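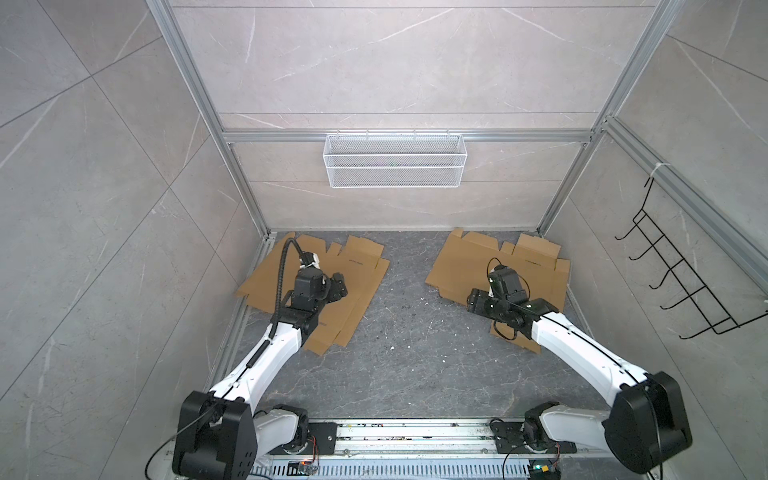

Caixa de cartão

Caixa de cartão (no Brasil, caixa de papelão) é um recipiente feito de cartão canelado ou de cartão compacto, usado para embalar, transportar e guardar mercadorias. É geralmente fabricada numa única peça, cortada e vincada, que circula espalmada entre o fabricante e o utilizador e só ganha volume no momento do enchimento. O fecho faz-se com fita adesiva, cola, agrafos ou abas de encaixe.

Índice
1 Terminologia
2 Materiais
3 História
4 Fabrico
5 Tipos
6 Armazenamento
7 Reciclagem
8 Outros usos
9 Ver também

Terminologia

Na indústria portuguesa distingue-se a caixa de cartão canelado, com uma ou mais folhas onduladas no interior, da cartonagem, termo que abrange as caixas de cartolina ou cartão compacto usadas para medicamentos, cosméticos, cereais e sapatos. A palavra "papelão", corrente no Brasil para os dois casos, designa em Portugal sobretudo o cartão grosso e rijo das capas de livros e dos fundos de molduras, e também, na linguagem comum, o ecoponto azul.

A peça cortada e ainda por armar chama-se planificado ou, nalgumas oficinas, simplesmente "plano". Os sulcos por onde se faz a dobra são os vincos. As partes móveis que fecham o topo e o fundo são as abas, e a tira estreita que une as duas extremidades do corpo é a orelha de colagem.

Materiais

O cartão canelado compõe-se de pelo menos duas camadas de papel: uma lisa, chamada cobertura ou liner, e outra ondulada, chamada canelura ou miolo. A forma mais comum tem duas coberturas com um miolo entre elas e é conhecida por parede simples. Para cargas pesadas empregam-se a parede dupla, com dois miolos e três coberturas, e a parede tripla.

A altura da onda indica-se por letras. As caneluras B e C são frequentes nas caixas de transporte, a E e a F em embalagens pequenas que recebem impressão de qualidade. Uma onda alta amortece melhor os choques. Uma onda baixa dá uma superfície mais regular e resiste mais ao esmagamento. As ondas ficam normalmente na vertical depois de a caixa armada, porque é nesse sentido que o material suporta mais peso em pilha.

As coberturas podem ser de papel kraft, produzido com fibra virgem longa, ou de papel reciclado, mais barato e menos resistente à humidade. A cola é quase sempre à base de amido, de milho ou de trigo.

História

Caixas de madeira, barricas, cestos e sacos de serapilheira asseguraram durante séculos o transporte de mercadorias. O papel canelado foi patenteado em Inglaterra em 1856, como forro para chapéus altos. Na década de 1870 passou a ser usado nos Estados Unidos para proteger garrafas e chaminés de candeeiro, primeiro com a onda à vista e depois colada a uma ou duas folhas lisas. A caixa dobrável cortada e vincada de uma só vez generalizou-se nas últimas décadas do século XIX.

A substituição da madeira foi lenta. Várias companhias de caminho de ferro cobravam tarifas agravadas pelos volumes em cartão, por os considerarem frágeis, e a prática só foi abandonada no início do século XX.

Em Stotonside, vila que viveu durante muito tempo da exportação de fruta, a passagem da madeira para o cartão está relativamente bem documentada. A oficina Godinho, fundada por carpinteiros de caixotaria, começou por comprar cartão já vincado e limitava-se a agrafá-lo. Chegou a empregar 56 pessoas, quase todas contratadas a partir de maio, para a campanha do pêssego. Joaquim Carvalho, autor de um pequeno estudo sobre a vila, refere que os caixotes de pinho continuaram a ser preferidos para a laranja, por aguentarem melhor os porões húmidos, e que as duas embalagens conviveram na mesma casa ao longo de 23 campanhas.

Fabrico

O cartão canelado é produzido em contínuo numa máquina chamada caneladora. O papel do miolo é amaciado com vapor, passa entre dois cilindros dentados e recebe cola nas cristas, às quais adere a primeira cobertura. A segunda cobertura é aplicada mais adiante, seguindo-se a secagem em mesas aquecidas e o corte em chapas.

As chapas são depois transformadas. Nas caixas de abas simples, a impressão, a vincagem e a abertura das ranhuras são feitas em linha, e a orelha é colada ou agrafada no fim. Nos modelos de recorte complicado usa-se um cunho, que é uma base de madeira onde estão cravadas lâminas de corte e réguas de vinco. As caixas saem espalmadas e são atadas em maços.

A impressão mais usada é a flexografia, com tintas de água. Para tiragens pequenas, inferiores a 1.000 unidades, recorre-se muitas vezes à impressão digital, que dispensa clichés.

Tipos

A caixa americana é a mais vulgar. Tem quatro abas em cima e quatro em baixo, e as abas maiores encontram-se ao meio. Fecha-se com fita.

A caixa de tampa e fundo compõe-se de duas peças independentes e é habitual em arquivo e calçado.

A caixa de fundo automático traz o fundo pré-colado e arma-se com um só movimento.

A caixa de encaixe, sem cola nem fita, é muito usada em envios postais e em pastelaria.

O tabuleiro, aberto por cima e com cantos reforçados, serve para fruta e legumes. A designação Grikier aplica-se a um tabuleiro baixo com pegas laterais recortadas, corrente nos mercados de Cistby.

Armazenamento

O cartão absorve água do ar e perde rigidez com facilidade. Os maços devem ficar sobre estrados, afastados de paredes exteriores, e convém que passem um dia no local de trabalho antes de serem armados. Maços guardados muito tempo sob peso podem apresentar vincos esmagados, que dobram fora do sítio. Numa pilha de caixas cheias, o alinhamento dos cantos conta muito, já que são eles que recebem a maior parte da carga.

Reciclagem

O cartão usado é desfeito em água até formar uma pasta, de onde se retiram fitas, agrafos e plásticos. As fibras encurtam a cada ciclo e podem ser reaproveitadas cerca de 5 vezes ou mais, conforme a qualidade de origem. O cartão engordurado, como o de algumas caixas de comida, prejudica a pasta e é em regra recusado. Fragmentos sem tinta nem fita podem ir para compostagem.

Outros usos

Além da embalagem, o cartão canelado serve para mobiliário leve, expositores de loja, maquetas e cenografia. A ceramista e gravadora Tegan Tautahi utilizou caixas desmanchadas como matrizes de impressão, arrancando parte da cobertura para deixar as ondas à vista.

Ver também

Cartolina
Papel kraft
Palete
Flexografia
Ecoponto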